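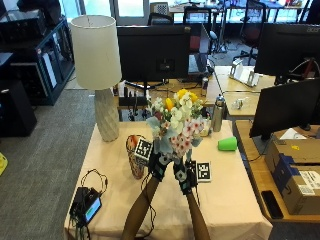
Bouquet task with both sensor gloves on the stems. One marker card is attached near the vase rim, the other lies flat on the tablecloth.

Tracing a Vase Pose Jump Before It Reaches the Arm

7 min read

This procedure covers one fault: the vase pose shifts partway through a recorded flower task, the recording passes the automatic checks, and the arm later replays the insertion against the vase wall. It was written after the Friday stoppage on the Cabrera cell at Carnside, when the arm pushed a bundle of stems into the outside of the vase and kept pushing until the force limit tripped. The vase went over. There was no injury, but the wrist camera bracket was bent and had to be replaced.

The offset between the replayed target and the real vase opening was 42 mm. Calibration of the arm was checked first and was good. Most of a day was spent on it anyway. Start with the recording.

What you need

The raw session folder, including the fixed camera video, the glove stream and the gripper camera video. The exported session is no use for this, as export smooths the object poses and hides the step.
Lumton viewer with the object pose track enabled.
A ruler and the vase used in the session.

Before starting

Put the arm in local mode and lock out remote start. Do not replay the suspect session on hardware to see whether the fault repeats. Priit Sakalauskas did this once at reduced speed with the vase removed, and the stems still reached the table surface at a bad angle.

Step 1. Find the step in the pose track

Open the vase pose and plot its three position values against frame number. With the vase standing still, each line should be flat apart from a small ripple. A hand pushing the vase gives a ramp over many frames. A marker fault gives a vertical step from one frame to the next, or a short gap followed by a new level.

In the Cabrera session the gap was 9 frames long, starting at frame 370. The tracker held the last good pose during the gap, then accepted a new one as soon as the card was detected again. Gaps under the timeout are not reported. The session was marked clean.

Step 2. Compare against the table card

Plot the pose of the flat table card over the same frames. If both cards step together, the fixed camera moved or its exposure changed, and this is the wrong procedure. Go to the camera mount check. If only the vase card steps, continue.

Step 3. Look at what covered the card

Play the fixed camera video across the gap. The usual causes are a glove passing in front of the card, petals hanging over one corner, and glare. Partial cover is worse than full cover. A fully hidden card gives no detection, while a card with one corner hidden can still be accepted with a bad angle. A small angle error at the card turns into a large position error at the vase opening, as the opening is computed from the card pose plus a fixed offset.

Note the first bad frame and the first good frame. Write both in the fault log, even if they match what the plot shows.

Step 4. Cross-check with the gripper camera

The gripper camera is a second witness to the timing, with two limits. Its lens is very wide, so straight edges bend toward the rim of the picture and distances there cannot be read by eye. It also gets close enough to the material that petals and leaves fill much of the view. 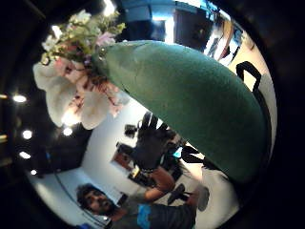
Use it to settle the order of events only. Find a moment that both cameras record, such as the first contact with a stem, and line the two videos up on that. Then check what the gripper was doing during the gap. If the tool was away from the vase for the whole gap, the vase was not pushed by it. Miyuki Higuchi's rule is to accept the alignment only when a second event, at least one grasp later, also matches. Clock drift between the two recorders has caused one false finding already.

Step 5. Check the card itself

Measure from the top of the vase rim to the top edge of the card and compare it with the value in the object file. Press each corner. A card on a curved or woven surface can be held at two points and free at the rest, and it will rock when the stems knock it. Reattach the card if any corner lifts, then measure again and update the file. Do not reuse the old offset.

Step 6. Decide what to do with the session

Step with the card fixed and the vase still: cut the bad frames and refit the pose from the good ones.
Step with the card loose: reject the whole session. The frames before the gap cannot be trusted either.
Ramp in place of a step: the vase was moved. Keep the session and label the move.

Algirdas Hunt has the list of rejected sessions from August. Add the new one there before deleting any local copy.

Step 7. Return the arm to service

Run the repaired session in simulation. Then run it on the arm with no vase and no stems, stopping above the insertion height. Then with the vase and a single stem. Keep one person at the stop button for all runs and leave the force limit at the low setting.

Changes to the checker

The gap timeout is now 4 frames, and any step in an object pose while no hand or tool is near the object blocks export. Nahuel Iturra made the change in the Carnside build. The Ninutport cell still runs the old checker, so sessions from there need steps 1 and 2 done by hand until it is updated.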